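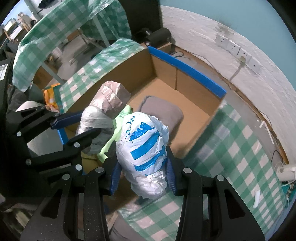 Jarnska Community Choir – planning meeting, December, 7 p.m.

Present: Negin Asadi (chair), Uldis Petrauskas, Austra Ots, Sigita Kļaviņa (minutes)
Apologies: Rimantas Butkienė

1. Winter concert. Wonderful news – 185 tickets sold already! The hall holds 286, and Uldis will put up more posters at the library.

2. Music. Everyone loved the new carol. Altos want one more run at the second verse, and Austra will gladly lead it.

3. Money. Balance is $1,998. Agreed to spend $724 on new folders (hooray, the old ones are falling apart).

4. Spring trip. Held over until Rimantas is back.

Closed 8:10 p.m.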